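14. Dezember 2023

So, der Abend ist rum, und ich hab tatsächlich die Steuererklärung abgeschickt! Seit September lag der Kram im Flur, und jedes Mal, wenn ich dran vorbei bin, hab ich weggeguckt. Ebony hat mich gestern am Telefon so ausgelacht (sie kriegt ihr Geld längst zurück, klar).

Das Arbeitszimmer hat mich am meisten genervt. Was ich alles an Quittungen hatte und was dann doch fehlte ... der Schreibtischstuhl zum Beispiel, 300 Euro, Rechnung weg. Simão meinte, ich soll im Laden in Brukden nachfragen, die drucken das nochmal aus. Haben sie auch, ganz lieb sogar. Die Fortbildung in Pernwood kommt noch dazu, 500 Euro plus Zugfahrt, und die Spenden hätte ich fast vergessen.

Wenn was zurückkommt, geht es aufs Sparkonto. Da will ich bis zum Sommer 3.000 Euro haben, wegen der Heizung. Kylie findet das übertrieben, aber die wohnt ja auch zur Miete.

Morgen noch Noeline anrufen wegen der Nebenkosten. Und Milch kaufen.

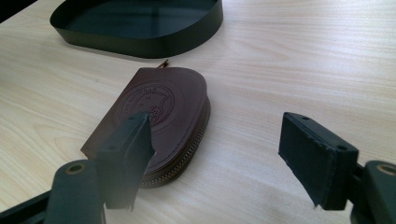
Muss man Spendenquittungen gleich mit der Steuererklärung einreichen?
In der Regel reicht es, sie aufzuheben und erst vorzulegen, wenn das Finanzamt danach fragt.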